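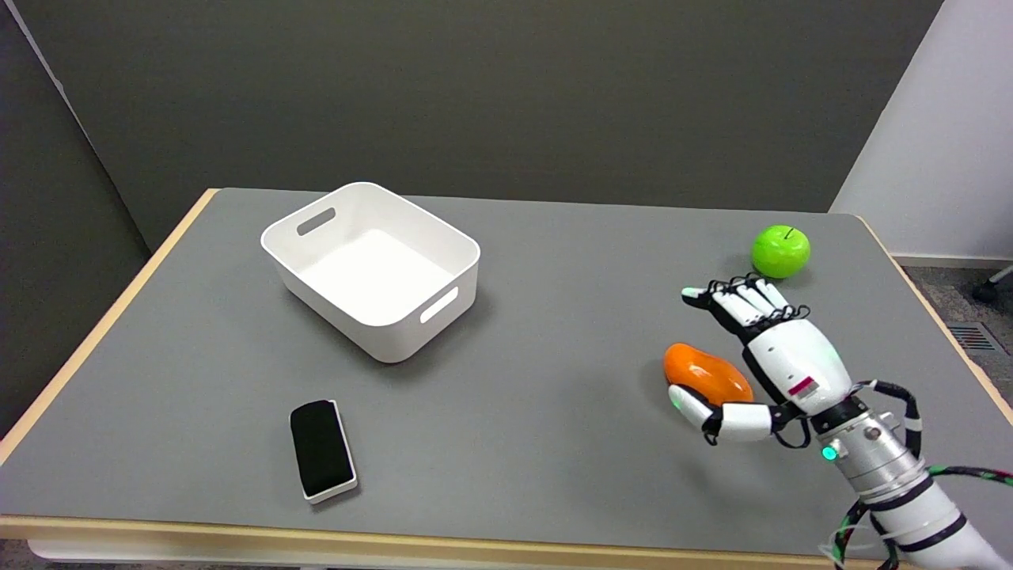
Fig. 2: Storage bin on the work table, handle slots in the walls.

4. Setting up the sorting area

The Gellton label printer and the bins that go with it need a flat, stable surface indoors. Keep the printer out of direct sun and at least 40 cm from a heater or air conditioner vent, as heat will darken the label stock.

1. Clear the table and wipe it down with a damp cloth. Let it dry.
2. Put the printer at the end nearest the power point. Do not use a double adaptor.
3. Place an empty bin within reach of the printer. Lift bins by the handle slots, not by the rim.
4. Open the printer lid and drop in a roll of labels with the printed side facing up. One standard roll holds 415 labels.
5. Close the lid until it clicks, then switch on at the back. The light flashes orange during start-up and stays green when the printer is ready.
6. Press FEED once. A blank label should come out cleanly. If it comes out crooked, see section 7.

Note: Rolls bought before April have a wider core and need the grey spacer supplied in the accessories bag.

4.1 Labelling a bin

Stick the label to the short wall, centred below the handle slot. Press from the middle outwards and leave it for 2 minutes before handling. Labels will not hold on a greasy or dusty surface. To remove an old label, warm it with a hair dryer and peel slowly from one corner.

Bin codes run from 0001 to 2000. If you reuse a code, delete the old entry in the Nusstead stock list first or both will show up in a search.

CAUTION: Do not stack full bins without lids. Do not use methylated spirits or other solvents on the bins or the print head.

CAUTION: Switch off at the wall before clearing a paper jam. The cutter blade is sharp.

Revised 7 Aug 2022. Replaces all earlier versions of section 4.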